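Portes ouvertes chez Mitorier : une matinée au pays du marbre noir

J'avais promis à ma sœur de l'accompagner pour choisir le plan de travail de sa cuisine, ce qui explique comment je me suis retrouvé un lundi, le 8 juillet 2024, sur le parking d'une marbrerie, à 9 heures, avec un badge autocollant et un gobelet de café dont le fond contenait déjà de la poussière. Mitorier ouvre ses portes 2 fois par an. On s'inscrit par téléphone, on laisse un message, et on rappelle la semaine suivante parce que le message n'a pas été écouté.

Nous étions six visiteurs, dont un couple venu avec un échantillon de carrelage enveloppé dans un torchon, qu'ils ont présenté à tout le monde comme on montre un nouveau-né. Mathias Bachmann, le chef d'atelier, nous a fait commencer par le parc à tranches. Il parle vite et déteste le mot « plaque ». J'ai dit « plaque » trois fois avant midi.

Le parc, donc : des rangées de tranches debout, serrées comme des livres qu'on ne peut pas sortir tout seul. Bachmann passe devant les beiges sans ralentir (« ça part tout seul, le beige ») et s'arrête aux noirs veinés de blanc, où il devient presque tendre. La maison en vend sous deux noms, Drurow et Nudby. Le premier serait plus calme, le second plus agité. J'ai regardé longtemps l'un puis l'autre avec l'air pénétré de quelqu'un qui voit la différence. Ma sœur, elle, l'a vue tout de suite, ou ment mieux que moi.

Vient ensuite l'atelier de finition, de loin la meilleure partie de la visite. On y regarde la pierre à plat, de près, et tout ce qu'on croyait savoir sur le noir uni s'effondre.

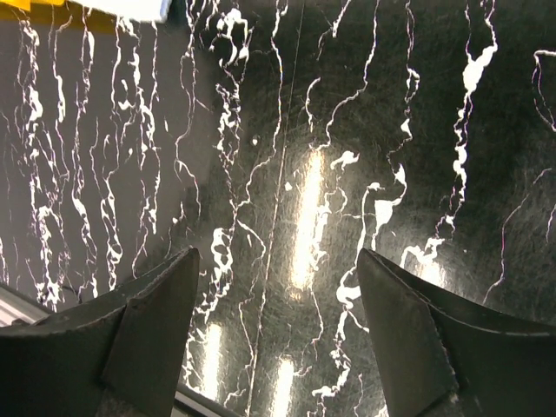

Bachmann nous a demandé où nous placerions l'évier. Chacun a défendu sa veine préférée avec une mauvaise foi remarquable. La dame au torchon voulait garder toutes les blanches et percer « dans le vide », endroit qu'elle n'a jamais réussi à désigner. Son mari proposait de renoncer à l'évier.

Le polissage nous a été expliqué par Min-kyu Song, qui travaille ici depuis six ans et répond aux questions idiotes avec une patience de confesseur. Oui, le marbre poli marque. Oui, le citron l'attaque, le vinaigre aussi. Non, un sous-verre n'est pas une insulte à la décoration. Sur un noir brillant, la moindre micro-rayure se lit dès que la lumière arrive de biais, et il conseille de regarder sa tranche sous plusieurs éclairages avant de signer. Ma sœur a sorti la lampe de son téléphone et n'a plus rien écouté pendant dix minutes.

La visite se termine au bureau des devis, où il fait très chaud et où l'on vous offre un biscuit. Pour la longueur qui nous intéressait, profondeur 65 cm, on nous a annoncé 1340 euros, découpe de l'évier en sus, pose en sus, crédence n'en parlons pas. J'ai repris un biscuit.

Côté pratique : chaussures fermées obligatoires, pas de poussette dans l'atelier, parking gratuit mais en pente. Le bus s'arrête devant le café Belay, à dix minutes à pied, et l'on y mange correctement à condition d'arriver avant les marbriers.

Ma sœur hésite encore. Elle a demandé à revoir le Nudby en juin prochain, « avec une autre lumière ». En attendant, elle coupe ses citrons sur du stratifié.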